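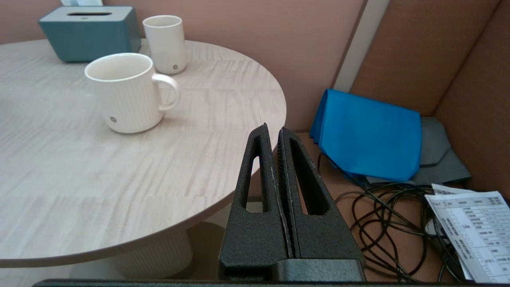
Oiling vs hardwax on a kitchen table, and is 470 fair?

plateswood_pete
Joined: January
We bought a round timber table second-hand and the top has gone dry and a bit grey where people sit. A bloke near us quoted $470 to sand it back and put hardwax oil on. Has anyone done this themselves? I own an orbital sander and not much else. We eat at it every day, so it can't be out of action for long.

tsao_py
$470 is fair if he picks it up and brings it back. Sanding a round edge by hand is slow. Before you do anything, find out if it's veneer. Look at the underside and see whether the grain carries over the edge. If it's veneer, put the 80 grit away.

Delić
Disagree on the price. You need a few discs, a tin of oil and a Saturday. I did ours for $40 in discs and rags, plus the oil. 120, then 180, stop there. People go up to 320 and then complain the oil sits on top.

Emness
"Plus the oil" is doing a lot of work there. A decent tin of hardwax is not cheap.
I'd also say leave it alone for 7 days before you put anything hot on it. We didn't, and have two mug rings to show for it.

Delić
I had half a tin left from the floor, so fair enough. Still nowhere near 470.

plateswood_pete
Checked underneath, the grain runs through and there's a join every hand width or so, so I'm calling it solid. Seven days is a problem with kids. Can we use it with a cloth on?

Yevdokiia Stetsiuk
No cloth. It needs air to cure and the weave can print into the finish. Eat somewhere else for the first two nights, then light use with plates on coasters, and wipe spills straight away. Don't wash it with detergent until the week is up.
Also lay the oily rags out flat outside to dry. Don't leave them scrunched up in the bin, they can catch fire.

bimosby
Going against the grain here, sorry. I'd use water-based poly on a family table. Mine has had 19 years of homework and spaghetti and it's still fine. Oil needs redoing every year or two.

tsao_py
And when poly does wear through you have to strip the whole top. With oil you can rub back one patch and recoat it. I know which one I'd pick with kids.

bimosby
Mine hasn't worn through.

plateswood_pete
Going with oil. I'll do the underside first as a test and post how the colour comes up. Does anyone know if a satin tin goes yellow on pale timber?

Emness
A little. Get the one with a bit of white in it if you want to keep it light, and stir it for longer than you think.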